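How to run a hands-on gripper table at an open day

We've done our open day at the Berkcombe workshop a few times now, and the table people queue for is always the one where they get to hold something. The big arm in the corner gets a polite look and a photo, then everyone drifts over to squeeze the hand-held gripper. So if you're planning a visit or a demo of your own, this is how I set that table up, mistakes included.

What you'll need

A plain table, as pale as you can find
One hand-held gripper with its camera fitted, plus a spare set of pads
A screen facing the visitors
A soap dish with a lid, and a bar of soap
A damp cloth and a dry cloth
Masking tape

Step 1: Pick one small job

I used to put out a whole basket of bits and let people choose. Don't! They dither, the queue backs up, and you end up explaining fourteen objects badly. Pick one job that everybody has done at home with their own hands. Ours is putting the soap in the dish. It sounds daft, but people get it in a second, and then they find out how fiddly it is when you've only got two fingers and neither of them bends.

Step 2: Lay the table

Lid off and set down flat, dish next to it, soap nearer to the visitor with a good stretch of clear table in between. You want them to have to travel a bit. Strong colours help as well, so the people at the back can follow it on the screen.

Margaux Tanguy, who looks after our visitor days, puts a little cross of masking tape on the floor for people to stand on. I thought that was fussy until I tried a morning without it (elbows everywhere).

Step 3: Open wide before you go in

Get your visitor to open the jaws fully while they're still well short of the soap. Almost everyone starts too narrow and nudges the bar across the table. Wide open first, then line up so the bar sits between the pads, then lower, then close.
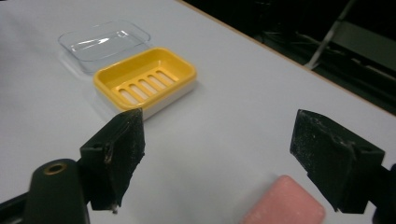 Jaws wide, pink soap between the fingers, yellow and white dish waiting further back.

If the soap is nearer one finger than the other, let them shuffle sideways before they squeeze. Children are much better at this than adults, by the way. Grown-ups just clamp down and hope.

Step 4: Lift, carry, let go

Up first, and only then across. I say "over the wall" because the dish has raised sides and the soap will catch on them if you come in low. Lower it until it's nearly touching the slots, then open slowly - a quick release tends to flick the bar off at an angle.

Step 5: Reset and wipe

Soap back, dish back, quick wipe of the table. Give the pads a going over every 15 goes or so, as they pick up dust and start to slip. We had 73 people through in one afternoon last March and I forgot the pads completely until after lunch. You could tell.

If it goes wrong, let it. A dropped bar gets a bigger laugh than a perfect one, and the next person in the queue always thinks they can do better.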